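Kasell Knit Folding Notes
README

Contents of this folder, what the labels mean, and how to fold a cable-knit jumper without ending up with something the shape of a loaf.

What's in it
297 short entries on folding jumpers, all of them cable knit, because plain ones fold themselves and need no encouragement. The entries come in two files, folds.csv and remarks.txt. The first has one line per attempt. The second is where people argue.

Flat folds (label: flat)
A fold counts as flat when the front is uppermost, the sleeves are out of the way and the ribbed hem has been brought up to lie straight across. The neckline may show. A cuff that pokes out is marked "cuff" and forgiven. Cables are thick, so nothing here will ever be as thin as a shirt, and entries complaining of this have been left in for company.
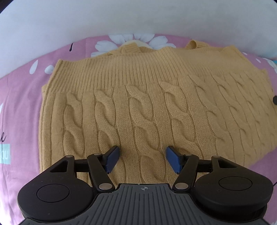 Sleeves should go in first and the hem last, according to the Durnach remarks, as doing it the other way round leaves a lump at the shoulders which no amount of patting will shift. The label set takes no side. If you care, the column is called sleeves_first, and it is filled in for most rows.

Hanging (label: hung)
We went back and forth over whether to include this at all. Heavy knits grow when hung, and the usual advice is to keep them off hangers. People hang them anyway, so the label exists. Cable patterns are easier to check when the body is hanging down, and a stray sleeve can be dealt with before folding begins. Entries marked "hung" say nothing about how long the thing stayed up. 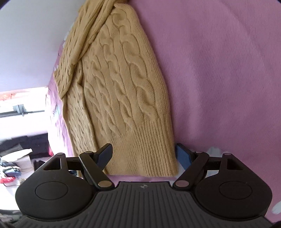 Medrano wrote in to say that ten minutes up is fine and overnight is how you get a dress. We have added this to remarks.txt in full, including the part about the dress.

Bunched (label: bunched)
Our largest category, and the one with the least dignity. A jumper is bunched if an edge has rolled over on itself or the body has slid off at a slant. Many began as flat folds and were moved once too often. Soft bedding doesn't help – the knit grips it and drags.
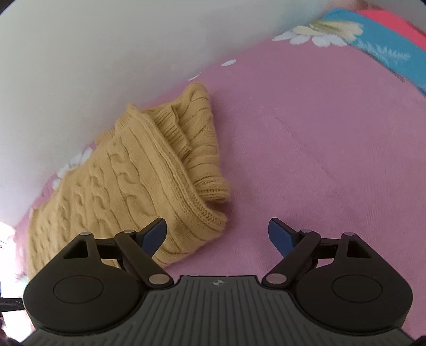 For a rolled cuff or hem, open the last fold only, smooth the ribbing outwards with the side of your hand and close it again. Starting from scratch is allowed but gets its own row.

Known problems
"Beige" and "oatmeal" are the same colour in folds.csv. So is "biscuit", in the Skolcombe rows.
Mustard is spelt 2 ways.
The thickness column is in fingers. Whose fingers was not recorded.

Changes
June: merged "slumped" into "bunched", after objections.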